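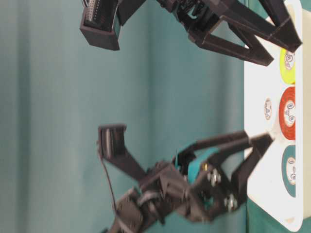
How do I keep rolls of colored tape so they don't end up all over the work table? I sort and label parts for a small mail-order shop called Podwood, and I go through a lot of tape. Everything used to live in a desk drawer and the rolls got dusty and stuck together on their edges. I have since switched to a white rectangular tray with the tape in it, the yellow roll included, and it is better, but rolls still wander off during the day. I also can't decide if I should store them flat or standing up on edge. The table is covered with cloth, so I would like something that doesn't slide around on fabric. I have a budget of 14 dollars and no wall space for a rack. 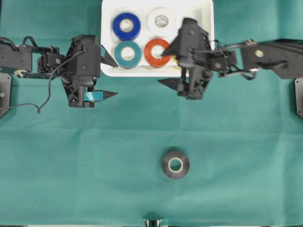

Blue, white, teal and orange-red in the tray, black still out on the cloth.

Posted by Trevero, Oct 10, 2021

Uliana Ivanyshyn

Flat is fine for a shallow tray. Standing up on edge only works if the sides are tall enough to hold the rolls, otherwise they tip over and roll off the table. If the edges are getting tacky, put a circle of wax paper or baking parchment under each roll. Don't use newspaper, it leaves ink on the adhesive.

For the wandering, give every color a fixed spot. Two by two, the way you have it now, is easy to remember. Write the color name on the bottom of the tray in marker and you will notice the gap when one is missing. The black roll needs a spot of its own too. If it doesn't fit with the others, get a second tray instead of stacking. I stacked mine for years and always needed the one underneath.

To stop sliding, cut a piece of rubber shelf liner a little smaller than the tray and lay it between the tray and the cloth. A roll of liner cost me 8 dollars and I still have most of it – it can be washed in the sink and hung up to dry.

Keep the tray away from a sunny window. Masking tape left in the sun gets hard to peel, and the white kind turns yellow.

Thampi

Paper towel holder. The upright kind with a heavy base. Drop the rolls over the post, done. Got mine at a thrift store for 2 dollars.

Tilavum

The holder works but you have to lift off the top rolls to get to the bottom one, so put the color you use most on top. I tried it in April and went back to a tray after a week.

One thing to add to the first reply: fold over the end of the tape when you put a roll back. A quarter inch is plenty. It saves picking at it with a fingernail later, and on a black roll the end is hard to find.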